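3D打印件拧螺丝总是滑牙，该怎么处理？

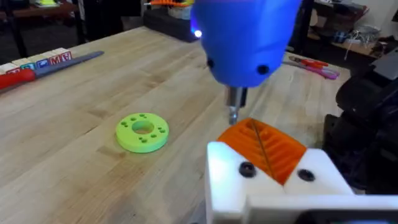

家里小孩的Kidetti拼装玩具坏了几个零件，我自己画图重新打印，颜色随手换的，有橙色也有绿色。问题出在螺丝上，直接往打印件里拧，装拆两三次孔就松了。橙色那种带一排排棱的小件最麻烦，表面不平，手按着容易歪。旁边平放在木桌上的绿色圆环倒没什么难度，中间大孔，环面上一组一组的小孔，打出来就能用。想问孔径要留多大，要不要埋铜螺母？填充率现在是16%。
2021年10月21日

Arsen Fedoruk
填充率16%不是主要原因，先看壁厚。螺丝孔周围的外壁加到5圈，比把填充拉高管用。孔不要画成和螺丝外径一样大，自攻螺丝要小一点，先打一小块试件，换几个孔径拧一遍，挑手感合适的那个。拧的时候先反着转，感觉到“咯噔”一下落进旧牙里，再正着拧。用电批的话扭力调到最低档，到底就停。
经常要拆的地方建议埋热熔铜螺母，烙铁慢慢压，压到差一点平的时候拿平的金属块按下去，等凉了再松手。

Mesitz344
换PETG。PLA太脆了。

Hryhorii Koval
补充一点，打印方向也有关系。螺丝顺着层的方向挤进去，容易把层撑开，孔竖着打会好一些。已经滑牙的件不用扔，孔里滴一点胶，塞一小截耗材，干透以后重新钻孔。我有个盒盖这样修过，从六月用到现在没再松。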